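Prüfbericht: Handgeführter Greifer Trerna im Einsatz zur Datenaufnahme

Bewertung nach der Hausrichtlinie für handgeführte Aufnahmewerkzeuge

Die Prüfstelle Collcombe hat den handgeführten Greifer Trerna des Herstellers Damton einer Bewertung unterzogen. Gegenstand der Prüfung waren die Handhabung, die Eignung für längere Aufnahmereihen sowie die Qualität der mitgelieferten Unterlagen. Die Leitung der Prüfung lag bei Seema Nishad, die Zweitbegutachtung übernahm Fergal Scanlon. Das Gerät wurde zum regulären Preis erworben; der Hersteller hatte auf Auswahl und Ergebnis keinen Einfluss.

Die Erprobung erstreckte sich über 11 Arbeitstage im Januar. In dieser Zeit entstanden 1.000 Aufnahmen einfacher Greif- und Ablegevorgänge. Eine Sitzung dauerte bis zu 90 Minuten, danach war eine Pause vorgeschrieben. Sämtliche Bedienpersonen hatten zuvor die Einweisung des Herstellers durchlaufen.

In der Handhabung überzeugt der Trerna weitgehend. Der Griff liegt auch nach längerer Benutzung sicher in der Hand, und der Kraftaufwand beim Schließen bleibt gleichmäßig. Zu beanstanden ist das Gewicht, das deutlich nach vorn verlagert ist. Kleinere Personen berichteten gegen Ende einer Sitzung von Ermüdung im Handgelenk. Eine Stützschlaufe, wie sie der Mitbewerber Siddiqui beilegt, fehlt im Lieferumfang.
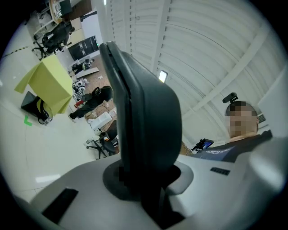
Der Greifer in hellgrauem Gehäuse mit dunklem Finger; rechts eine Person mit am Kopf befestigter Kamera.

Besonderes Augenmerk galt dem Arbeitsumfeld. Die Hausrichtlinie verlangt, dass Verkehrswege während der Aufnahme frei bleiben und dass Verpackungsmaterial außerhalb des Bewegungsbereichs gelagert wird. Die Anleitung des Herstellers behandelt diesen Punkt auf einer halben Seite und damit zu knapp. Wer den Blick auf Werkzeug und Objekt richtet, nimmt Kartons, Taschen oder Rollstühle am Boden erst spät wahr. Bodenmarkierungen sind hilfreich, ersetzen jedoch keine Absprache zwischen den Anwesenden.

Gleiches gilt für den Schutz personenbezogener Daten. Die Weitwinkeloptik erfasst einen erheblichen Teil des Raumes und damit auch Unbeteiligte. Nach der Hausrichtlinie sind Gesichter vor jeder Weitergabe unkenntlich zu machen; Personen im Raum sind vor Beginn der Aufnahme zu unterrichten. Die Software des Herstellers bietet hierfür keine eigene Funktion. Der Arbeitsschritt muss nachgelagert erfolgen und ist zu dokumentieren - ein Mehraufwand, der bei der Beschaffung einzuplanen ist.

Die technischen Unterlagen sind vollständig und in verständlichem Deutsch verfasst. Positiv hervorzuheben ist das Kalibrierprotokoll, das sich ohne Anpassung in die eigene Dokumentation übernehmen lässt. Weniger gelungen ist das Kapitel zur Reinigung, in dem Angaben zu zulässigen Mitteln für die Greiffinger fehlen. Eine entsprechende Anfrage beantwortete der Kundendienst nach zwei Tagen sachgerecht.

Die Prüfstelle bewertet den Trerna mit der Note »gut«. Die Empfehlung gilt unter der Auflage, dass der Betreiber eine eigene Arbeitsanweisung zu Verkehrswegen, Pausen und Unkenntlichmachung erstellt. Für Einrichtungen ohne entsprechende Regelung wird von einer Beschaffung vorerst abgeraten.

Stand der Bewertung: 17. März 2026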